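Clistell Oral History Project
Second progress report to the Tevadier Fund
5 February 2021
Prepared by Lilla Szűcs, project lead

Where we stand

The grant was for recording former staff of the Clistell tableware works and putting the results where people could hear them. We have recorded 20 interviews, the number we promised, though they are not the 20 people we promised. Several on the original list declined, one moved in with her son and changed her mind about the past, and their places went to people who phoned us first and would not be put off.

The recordings come to 1110 minutes. Of these, 1005 have been transcribed. The remaining 105 belong to two brothers from the packing floor who talk at the same time, and our transcriber has asked for a separate conversation about her rate.

What people talk about

Our question sheet opened with training and wages. Interviewees preferred parking, the canteen, and a foreman known as Erico, whom everyone disliked for a different reason. We have moved wages to the end of the sheet, where they now get better answers. Dishes come up less than you might expect from people who spent their working lives among them. 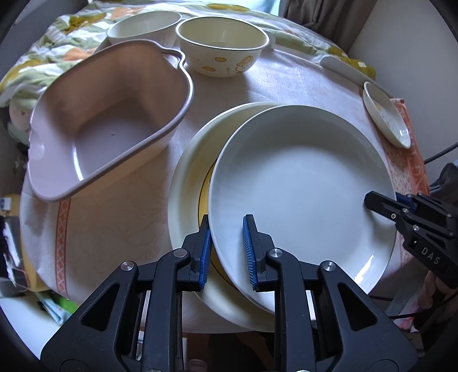 Plates, bowls and a pink basin on the round table.

The strike has given us the most trouble. We have three accounts of how it ended and all of them are firm. We plan to publish them side by side and let the listeners write in, as they surely will.

Budget

Spending is within the award. Travel is well under, with most interviews done by phone this winter, and the savings went on postage and a better microphone. We ask permission to move what is left of the travel line to transcription, for the reason given above.

The website

Yin, the catalog software we chose on the strength of a very good demo, sorts speakers by first name and cannot be talked out of it. We now enter surnames in the first name box. It works, and I would rather not discuss it further.

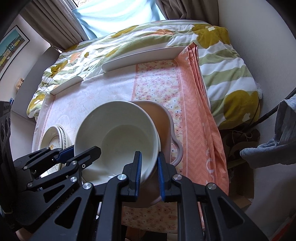

Next steps

Finish the brothers. Send every speaker a copy of their transcript, and allow time for the corrections. Open the website to the public in May, with a short clip from each interview. A final report will follow, along with the signed release forms, of which we are missing 3.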